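Huvance Open Day: Two Arms, One Lounge, Plenty of Coffee

Huvance opened its Paldale office to members on 30 Sep 2020, and 20 of us signed the visitor sheet, which asked for our shoe size and never explained itself. The invitation had promised "a working robot in a lived-in setting." The lived-in setting was the lounge, sofa and kitchen included, and the robot was the Skestar, which has two arms and more patience than most of the people who came to see it.
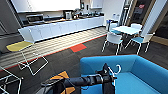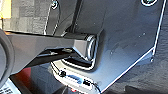
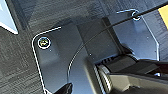 Is the Skestar for sale yet?

Huvance is still lending it out to test sites and plans to take its first orders in May. No price was given, though several of us asked in several different ways.

The talk ran first, and it ran long. We learned that the software is called Smadi, that it is on its fifth major version, and that the first four are not discussed. We also learned that there are 266 tasks on the list the team would like the arms to manage in an ordinary home or office. Putting a cup on a shelf is on the list. So is folding a fitted sheet, a job I have never managed myself, and I wish the Skestar well with it.

Then came the demonstration, which was slow in the way that careful things are slow. An arm would set off toward a cup, stop short, think it over, and set off again. The group leaned forward every time. By the third cup people were whispering encouragement, and one member clapped before anything had happened. When the cup was finally lifted there was real applause, followed by a pause while the arm decided where to put it down.

Questions from the floor were mostly sensible. Can it wash up? Not with water, for now. Does it learn from being shown? Yes, and it needs to be shown a great many times, a complaint the parents in the group felt they had heard before. How loud is it? Quieter than the talk.

Visitors were offered a turn at steering an arm by hand. My own turn lasted 5 minutes. I was aiming for a sponge and was told afterward that I had a very gentle touch, by which I believe they meant that I never reached the sponge.

Huvance has offered us a second visit for members who missed this one. Put your name on the list at the next meeting, wear flat shoes, and eat beforehand, as the cookies went during the introduction.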